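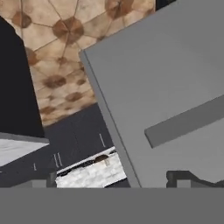

Grey surfaces in a computer rendering.

Erach sits at the upper end of a dry valley, 82 km by sealed road from the coast, and had 313 residents at the last count. Bernadette Quintanilla has kept the district gazetteer for 11 years. Her entry for the town runs to four pages and she is still correcting it.

"The population figure is the one people argue with," she says. "It covers the town boundary only. If you add the farms out to Haddad you get a different number, and both get quoted as if they were the same thing."

The boundary was redrawn when the rail siding closed. Until then it followed Dimetti Creek on the eastern side. It now follows the road reserve, which left 14 houses outside the town on paper. Quintanilla lists them in a note under the main entry.

Elevation was another problem. Older maps give 110 metres, measured at the siding. The post office stands higher, on the terrace, and recent surveys use that as the reference point. "I print the siding figure and say where it was taken," she says. "A height without a place attached is no use to anyone."

At its peak the town held some 3000 people, most of them employed at the Nedoven quarry. The quarry shipped road stone and a smaller amount of dressed block, and the hall and the old bank were built from the latter. Quintanilla treats the peak figure with care - it comes from a company return and includes men housed in the camp.

The name is less settled. Two spellings appear in the early parish maps, sometimes on the same sheet. She has found no record of a formal decision between them. "The railway painted one on a board and that was the end of it," she says.

Rain falls mostly in winter, and the creek is usually dry at the ford by February. The revised entry goes to the printer in May. Quintanilla is waiting on the new flood levels for the lower streets before she signs off the map.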